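Learning to do my own face (slowly)

I booked a make-up lesson in July, which is a funny thing to do at my age, and I've been meaning to write about it ever since. It was at Ellora, the little salon above the shoe repair place, and I must have walked past the door 100 times before I went up the stairs. I'd always thought of it as somewhere for brides. It does do brides, plenty of them, but tucked at the bottom of the price list was a line that said "lesson, bring your own bag", and that was me hooked.

So I brought my own bag. Oh dear. We tipped it out on the counter and there were 13 lipsticks in it, nearly all of them the same brownish pink, and a powder compact I'm fairly sure I bought for my cousin's wedding (she has a daughter at secondary school now). The make-up artist was very kind about it. She sorted everything into two heaps and the keeping heap was small. One of the Bristilico brushes stayed, the fat one I'd been using for blusher, and she told me it was meant for powder and would do a lovely job if I'd only let it.

Then she did one half of my face and handed me the brush to do the other. I hadn't expected that, and my hand shook so much on the first go that my left eyebrow looked quite surprised. Second go was better. She had me looking down into the mirror instead of straight at it, chin up, with the mirror nearly flat on the counter, and suddenly I could see where my eyelid went. All these years I'd been screwing one eye shut and hoping!

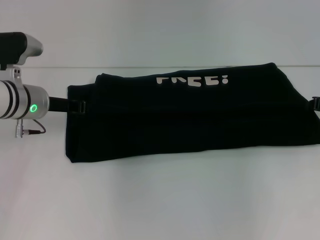
The other thing she changed was how much I use. I'd always put foundation on like emulsion, a good coat all over and down the neck to be safe. She used a bit the size of a pea, started it beside my nose and worked outwards until it ran out, and left my forehead more or less alone. I kept waiting for her to go back for more. When I got outside I looked at myself in the window of Bermúdez, the café on the corner, and I looked like me after a decent night's sleep, so I went in and had a coffee and a slice of the almond cake to celebrate.

I did buy one thing, a cream blusher by Grelico in a sort of faded rose, and it was £19, which made me gulp a little. I'd have said no in a shop. But I've worn it most mornings and there's barely a dent in it, and I like that I can put it on with a finger while the kettle boils. My sister has asked twice what I've done to my face, in a nice way, I think.

Eyeliner is still beyond me. I can manage the outer corner, and then somewhere towards the middle it goes for a wander and I end up wiping the lot off with a cotton bud and going without. The advice was to practise in the evening, just before washing my face, when it doesn't matter how it comes out. I've been good about it most nights, though not when there's something on the telly.

I've put my name down for the second lesson, which is all eyes, and I'm to bring whatever pencils I have. I've found four so far, one of them in the car.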